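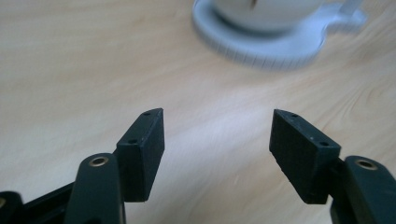
grainofsalt_9
Table finish question, long, sorry. I bought a Callon table off a bloke in Boda for 358 dollars and I have been fighting with my partner over it ever since. She wants it oiled. I want it left alone, or at most given one thin coat of something that won't turn it orange. The timber is a very pale beige with knotty swirls on the right, and where the light lands in the middle it washes out nearly to cream, so half the grain vanishes. She says oil would fix that. I say that's the window. No idea what's on it now. The seller said "the usual". What would you lot do?

Siamak Heydari
Leave it. Oil darkens pale timber, and you can't ask for the pale back later. Glare is a curtain problem. Try a drop of water underneath before you believe anything a seller calls the usual. If it beads, there's a finish on it already and your oil will just sit there being sticky.

plankton1413
Disagree with Siamak, as is tradition. A bare pale table in a house where people eat is a map of everyone's dinner by November. I put two coats of hardwax on mine and yes, it went a shade warmer. I've survived. My mother-in-law's curry has also survived, but on the plate.

grainofsalt_9
Did the water test on the underside. It beaded for a bit and then gave up. What does that mean?

Siamak Heydari
It means it's tired. Light sand, 240 grit, with the grain, and stop the second you start enjoying yourself.

Senthil Mathew
Before anyone sands anything, is it solid or veneer? Look at the end and see whether the grain carries over the edge. I went through the veneer on a Daltorholm desk in one cheerful afternoon and now there's a permanent coaster on the spot.

grainofsalt_9
Can't tell. The edge is rounded and I've looked at it so long that it's stopped being an edge. Other patch of grain, if it helps: 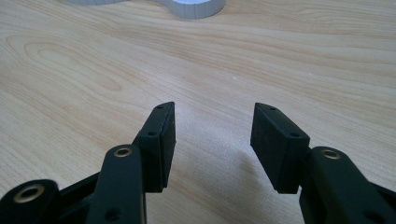 Long oval on the left, white thing at the top.

plankton1413
Lovely oval. You want to hide that from oil why? It'd come up beautifully.

Senthil Mathew
Big loopy figure like that turns up in solid boards and in veneer, so it settles nothing. What are the pale specks in the middle? If that's finish flaking, you've got a different job on.

grainofsalt_9
Crumbs, I'd say. It's a table.

Siamak Heydari
Wipe it and look again with the light coming from the side. Crumbs move.

plankton1413
Get a sample tin of the Reddy hardwax and do a patch underneath, colour and all. Let your partner pick. You've already lost this one, mate, you may as well get a nice sheen out of it.

grainofsalt_9
She's reading over my shoulder and says plankton is her favourite. Patch goes on tonight, underneath, 4 inches square. Not sanding until I've worked out the edge.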